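January 7, 2025
Notebook, Bostlow workshop, page 15

Continued from yesterday. The shelf over the sink is finished, so today I started with the medicine things. In November we agreed that they should live in one place and not in three drawers, but I did not find time for it before.

First I tried the Dumero plastic box. It is too deep, the small cartons fall on their side and one must dig for them. Then I took an old biscuit tin, without the lid. It is lower and the boxes can be seen from the top. I washed it and left it open by the wall for an hour.

Rules I used for sorting:
- Everything stays in its own carton, with the leaflet inside.
- If the date on the carton is passed, it goes in the bag for the pharmacy.
- Stomach things go together, cold and cough things go together.
- Bottles stand outside the tin, because they can leak.

The date on one carton was very hard to read, I needed the lamp from the Carbone bench. Two cartons went in the bag. The plasters are still in the Vulholm drawer, I did not touch them.

After the first round I put the tin back in the sun side of the room. The light is nice there in the morning but it is not a good place for medicine. It must move to the shelf before the weekend.

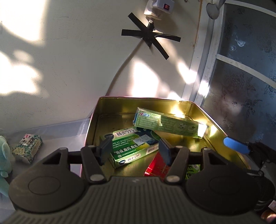 Tin with four boxes in it, 肠炎宁片 (for stomach pain and diarrhoea) at left of centre. Leaf-pattern carton still outside.

To do: write small labels in English for the boxes with Chinese text, so that all colleagues can use them. Ask if the leaf-pattern carton belongs with these or not. Buy paper tape, the 300 roll is almost empty.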